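Cuaderno de taller, junio. Mesa blanca y cinta verde.

16:10. Segundo intento de dejar la mesa en condiciones. El orden que propuso Puvport (todo lo que tenga cable, a la izquierda; lo suelto, en bolsa) dura lo que dura. No me convence. Las pinzas rojas y negras vuelven siempre al mismo sitio, enredadas, y la bolsa de piezas pequeñas sigue sin etiqueta. ¿Son las de Filtville o las que sobraron del montaje anterior? No pienso tirar nada hasta saberlo.

De la cinta tampoco me fío. Según la hoja de Prillano, con su limpiador las marcas claras se van en 4 pasadas. Le di 4, con paño limpio cada vez, y esperé 17 minutos entre la segunda y la tercera como pide la hoja. Yo veo las mismas rayas. Puede que brille más, pero con los fluorescentes encima cualquier cosa brilla, así que no lo apunto como mejora.

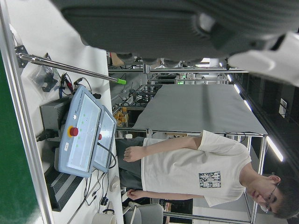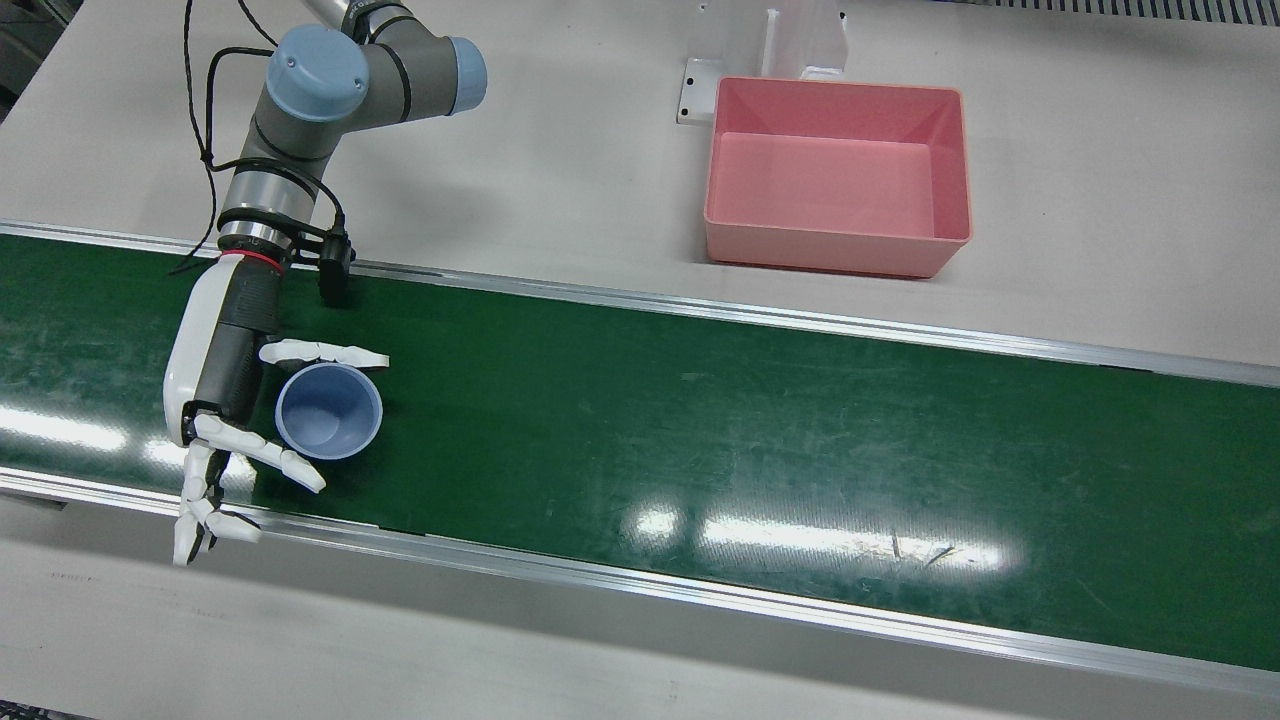 Primera: mesa blanca, con la bolsa y los cables. Segunda: vaso azul claro en la cinta, rayas a la vista.

Sobre el vaso: de pie en la cinta parece estable, pero una foto no dice nada de lo que pasa cuando la cinta arranca. Con el fondo vacío pesa muy poco. Alguien escribió en la hoja común «vaso validado» y lo he tachado a lápiz. ¿Validado con qué criterio? Hasta que no se repita con el vaso en otros puntos de la cinta, lo dejo como «probado». El recambio es el artículo 549 del catálogo Bach, por si se raja.

Otra cosa: la taza en la mesa. Ya sé que el café no se ha derramado nunca. Tampoco hay registro de derrames, o sea que ese «nunca» vale poco. Hay una fuente de alimentación en la misma mesa. Propongo la repisa de la entrada.

17:25. Casi todo recogido salvo los cables. He probado a enrollarlos con velcro y quedan mejor, aunque mañana veremos.

Pendiente:
- etiquetar la bolsa (preguntar a Filtville por el albarán)
- pasar un paño solo con agua por media cinta y comparar con la otra media
- pedir a Prillano que digan sobre qué material hicieron su prueba
- goma para la punta verde de la varilla, si hay de repuesto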